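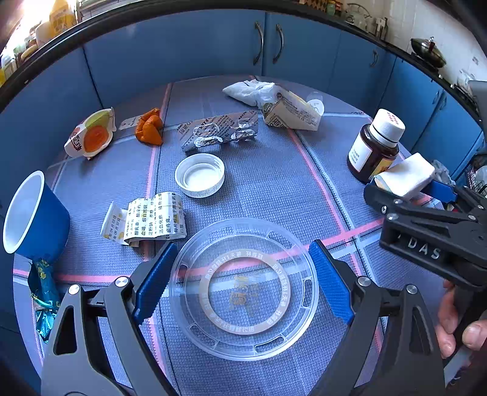
Gripper closes but the lid slips: how to find the fault

Use these steps when a hand-held gripper shuts on a thin, clear lid and the lid shoots out, tips up or stays flat on the mat. We had this fault on the Cidalau table task, where the lid lies among wrappers, a leaflet and a medicine bottle. The recordings looked fine until Ilham Morsy played them back slowly and saw that one pad was touching before the other.

Before you start
Put the gripper down and disconnect it. The hinged parts can nip a finger hard enough to bruise, and Anas Badawi did just that by reaching in to straighten a pad while someone else had hold of the handle. One person works on a gripper at a time.

1. Check the pads
Look at the textured face of each blue pad. Wipe it with a damp cloth and let it dry for 15 minutes. If a corner lifts when you push it with a fingernail, replace both pads as a pair. A new pad next to a worn one will push the lid sideways.

2. Check the screws
Try the screw near the top of each finger. It should not turn under light pressure. If it does, tighten it a little, then do the same on the other side. Do not force it – the thread strips easily.

3. Check that the fingers meet
Close the gripper slowly on a strip of paper and pull. Do this 3 times, at the top, middle and bottom of the pads. If the paper slides out at one end only, that finger is sitting at an angle. Loosen it, square it up and tighten it again.

4. Try the lid again
Lay the lid flat and bring both pads just outside the rim, level with it. Close slowly. Make nine test lifts before recording anything. If four or more fail, take the gripper out of use and put a Gorkex tag on it.

Old recordings
Mark any run where the lid slipped as a failed grasp and keep it. Houda El Fassi has the list of affected runs.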